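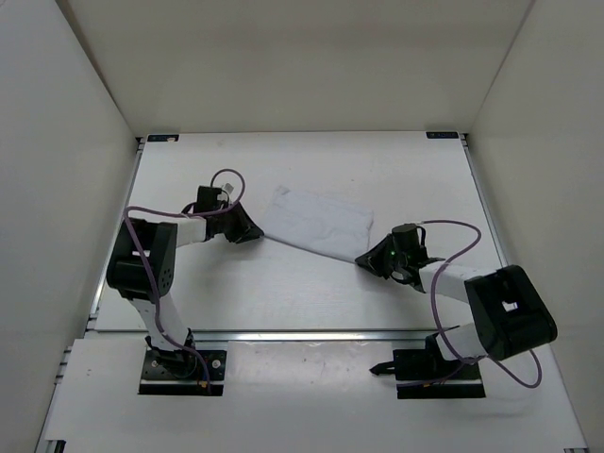
Polport is a small word list and text collection about household laundry and textile care, in the words that people use at home. It was started by Jacobus Coetzee and is now maintained together with Yolandi Van Wyk. A simple word can be difficult in this subject. Take the pale cloth lying crumpled on the white tabletop: one of our contributors would write "cloth", another "rag", a third "towel", and a fourth would say "the wash" and mean this and everything else in the basket. Polport records such words together with the sentence in which they were used, so that a reader can see what the speaker had in mind.

What is in the collection

The current release has 3,971 entries. Each entry is one short text, usually between one and five sentences, written by a person who does laundry at home. The topics are sorting, washing, stain removal, drying, ironing, folding, mending and storage. Mending is the smallest topic and we would like to have more of it.

The texts come from 94 contributors. All of them wrote in English, but for many it is a second or third language, as it is also for me. We did not correct their grammar. Spelling was corrected only when the word could not be understood, and in these cases the original spelling is kept in a separate column.

Files

entries.csv – the texts, one per line
terms.csv – the word list, with links to the entries
topics.txt – the names of the topics and a short definition of each
notes.txt – remarks from the editors, not very tidy

All files are in UTF-8. The separator is a semicolon and not a comma, please check this before you open them in a spreadsheet program.

Columns in entries.csv

id: a number which does not change between releases. If an entry is removed, its number is not used again.
topic: one of the names in topics.txt.
text: the text of the entry.
original_spelling: empty in most rows.
place: the room or place where the work was done, if the writer mentioned it. Typical values are kitchen, bathroom, balcony, yard, shared laundry room.
term_ids: the words from terms.csv which appear in the text.

How the texts were collected

Contributors received a form with open questions, for example "How do you remove a grease stain from a shirt?" or "What do you do with a sheet that has a hole?" They could answer as many questions as they liked. The first version of the form was called Zorkular and had 60 questions, which was too many. People stopped in the middle, and the last questions have almost no answers. Those were about wool and curtains, so please do not conclude from our data that people never wash curtains.

The second form, Cedier, is shorter and shows the questions in random order. Entries from both forms are mixed in the file. The list of ids that belong to Zorkular is in notes.txt.

How the terms were chosen

Jacobus read all entries and marked every word for a textile, a tool, a product or an action. Yolandi read them a second time without seeing his marks. Where they did not agree, they discussed the word, and if they still did not agree the word was kept with the flag "open". Many open cases are about "dishcloth" and "dish towel". For some writers the first is used wet and the second dry, for others it is the same thing with two names. We do not decide who is right.

Brand names of detergents were replaced by the word PRODUCT. Names of family members were replaced by NAME.

Known problems

The word "bleach" is sometimes a noun and sometimes a verb, and terms.csv has only one line for it.
Temperatures are given in Celsius or Fahrenheit as the writer gave them. When the unit is missing we did not guess it.
Some advice in the entries is wrong or even dangerous, for example mixing cleaning products. Such entries have the word "unsafe" in notes.txt, but we surely did not find all of them. Do not use this collection as a source of cleaning advice.
A few entries appear two times because the contributor sent the form again. We removed the exact copies only.

Changes in this release

The topic "folding" was separated from "storage".
The place column is new.
The texts of the Dlamini group, which arrived in October, are included. They are longer than the others and very good for the topic "drying".

Use

You may use the files for teaching and for research on language. Please mention the name Polport and the release you used. If you find a mistake, write to the editors with the id of the entry and the correction you suggest – without the id it takes us long to find the place.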